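Board care for the shape-block sets, a thread. The maple one has had 14 months of daily use, so these are notes from upkeep, no lab work involved.

1/ Maple moves across the grain. Ours cupped over winter when the heating dried the room out. Stored flat with air on both faces, it came back by July.

2/ Oil: Gevari food-grade mineral, 5 mL per face, rubbed along the grain. Leave overnight. Wipe off whatever hasn't soaked in or the blocks pick it up.

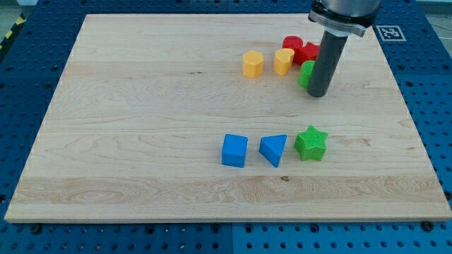
3/ Knots take oil at a different rate from the pale grain around them. Go over them with a nearly dry cloth. Dark flecks are part of the timber, so don't sand them out.

4/ Matte plastic blocks hold grime in the texture. Warm water, drop of dish soap, soft brush. Stars need the brush run into each inside corner. Flat faces are quick.

5/ Colour transfer: red was the only one that ever marked the maple for us. A Stemamero eraser pad lifted it in 25 seconds. Re-oil that patch after.

6/ Bevelled edge dings first. 240 grit, light pressure, with the grain.

7/ Still comparing the Cladeo wax. Will post on Saturday.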